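Drodotley workshop notebook, chores project
July, started writing up 4.40 pm

Carrying on from the last entry. The question on the board is still the one we started with: which jobs around a house or a small workshop can we hand over now, with the arm we have, and which ones are we kidding ourselves about. I have been asked for a page that the people at Prernwood can read before they decide on the second half of the money, so I am going back through everything first and putting it here in rough.

Jobs tried so far on the real bench: wiping a worktop, sorting screws into trays, putting mugs on a shelf, folding tea towels, sweeping up swarf, emptying a drying rack.

Wiping. Fine on a clear surface. Once there is a kettle or a chopping board in the way it goes round it and leaves a margin that a person then has to do by hand. If you have to get the cloth out anyway you may as well do the lot. I would call this half a chore. It also can't tell a stain from the pattern of the worktop, so it gives everything the same number of passes and stops.

Screws. Better than I thought it would be. Sorting by length is reliable when they are spread out. In a heap it picks up two or three together and drops the lot in one tray. We tried shaking the tin out onto a bigger sheet and that cured most of it, but the shaking was done by me. Gulatby have a vibrating feeder they no longer use and might lend it. Worth a phone call.

Mugs. Good, if all the handles point the same way. With handles at any angle we are back to it nudging the mug round until it gets a view it likes, and that takes longer than the rest of the job put together. Broke 2 this month, both on the way down to the shelf, neither on the pick.

Tea towels. No. It can fold one that is already laid flat and square. A towel out of the basket is a lump and it has no idea where the corners are. I don't want this in the Prernwood page as "partly working". It isn't working.

Swarf. Works, slowly. The brush head wears on one side. Turn it over at the start of each session, please, whoever is on.

Drying rack. This is the one that everybody asks about and the one I would want at home. Plates are all right. Cutlery goes one piece at a time and is painfully slow. Bowls are where it goes wrong, and the metal ones worst of all. Ceramic bowls it can find nearly every time. The shiny ones it either reaches past or closes on short of the rim.

On time. A person clears our rack in under a minute without thinking about it. The arm takes 9 when nothing goes wrong, and something usually does. I don't mind slow as such. If it did the rack overnight and took an hour I would be content. What I mind is having to stand next to it. At present every job on the list except screws needs somebody in the room, and a chore with a person watching it is still that person's chore.

Siliņa asked at the last meeting why we don't simply change the crockery. Fair question. Plenty of workshop automation is really a matter of making the parts easy for the machine, with fixed trays, matt finishes, everything square to the bench. In a workshop I would do that tomorrow. In a kitchen you get what people own, and they own a cupboard full of odd things collected over years. My view is that we keep the two lists apart. Shop-floor jobs: we are allowed to change the parts. Household jobs: we are not.

Simulation. We moved the bowl work into the simulator so as not to dent any more of the real ones, and so it can be left going while the bench is used for other things. Batches of 50 to begin with, then 500 once the settings are agreed. Things to settle before the big batch:

- lighting, at present a single set-up, needs at least one dimmer version
- finish of the bowl, shiny and matt, same shape
- where on the rim the fingers should close
- how far the bowl may shift before we count the grab as a miss

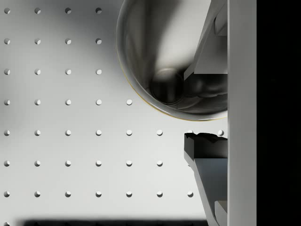 Metal bowls are the item I would pick if somebody wanted to know in one go why clearing a drying rack is still hard. I can reach into a rack and take hold of one without giving the shine a thought. The arm has to work from what it sees, and a polished bowl mostly shows it other things. In the rendered view the inside is all grey, white and black swirls, and bent copies of the gripper turn up in it next to the real fingers. The rim is the one part worth aiming at, and along the lower side there is a thin golden-yellow edge where the light catches. I want to know how much the finder leans on that bright line. If it is leaning on it heavily, the dimmer lighting will show that up straight away, and we should run that before anything else.

The white pegboard stays as the background for now. The regular holes are handy for judging by eye whether the bowl has shifted between one view and the next. A real draining board is messier, so a good result on the pegboard should not be written up as a good result in a kitchen. Please keep the background named in the results sheet.

Draft wording for Prernwood, to be argued over: sorting loose parts is ready for daily use if they are spread out first. Sweeping is usable with someone nearby. Wiping and mugs are useful in a tidy room. The drying rack can be done for plates, with bowls still under test. Laundry of any kind is not ready and we are not working on it this year.

To do: ring Gulatby about the feeder. Order brush heads. Matt version of the bowl into the simulator. Dim lighting batch to run first, results in the shared folder under the bowl heading. The real rack is back on the left-hand bench, leave it set up.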